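3.2 Soft goods on the bed

Of the household tasks we looked at, sorting fleece was the one we came to enjoy most. Fleece has no crisp edge to find, it hides its own seams, and a small blanket can pass for a garment until it is opened out. Figure 4 shows two moments from the same bedroom.
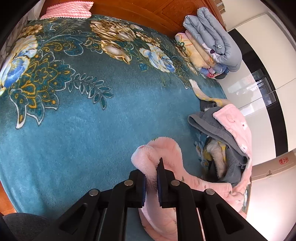
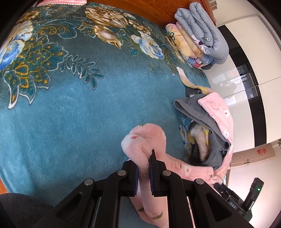 Figure 4. Pink fleece held by a fold, over a teal floral covering.

People in our study rarely began with a corner. They took whatever fold stood highest, lifted it, and let the weight of the cloth show them what they had. Heo and Daza coded 337 such first lifts across 161 sorting sessions, and we were delighted by how much a single lift could settle. Once the cloth hung free, most sorters knew whether to fold it, shake it out or put it back for later.

The pile matters as much as the piece. Fleece clings to fleece, so a lift often brings a neighbor along with it. Several sorters dealt with this by sliding the top piece sideways before raising it, a habit that we had not seen described in earlier work on laundry and that we think deserves a study of its own. Thin strips of printed cotton gave the opposite trouble - they slipped out of a pile without being noticed and had to be picked up at the end.

Color helped less than we expected. In homes where the bedding carried a busy floral print, sorters still told pieces apart mainly by thickness and pile. One participant in the Sugden homes put it well: "I look for the pink one, but I know it by the feel." She kept 3 stacks going at once, by thickness, and changed her mind about their order twice in a single session. We love this kind of detail, and the coding sheet drawn up by Ouali leaves a full column for it.

Plush bed coverings also changed the pace of the work. On a smooth sheet, a folded piece can be pushed aside with the back of the hand. On a deep pile it stays where it was put, and the sorters in Ternon used this to park half-folded items - sometimes for several minutes - before coming back to finish them. Section 3.3 takes up these parked items and the order in which they were completed.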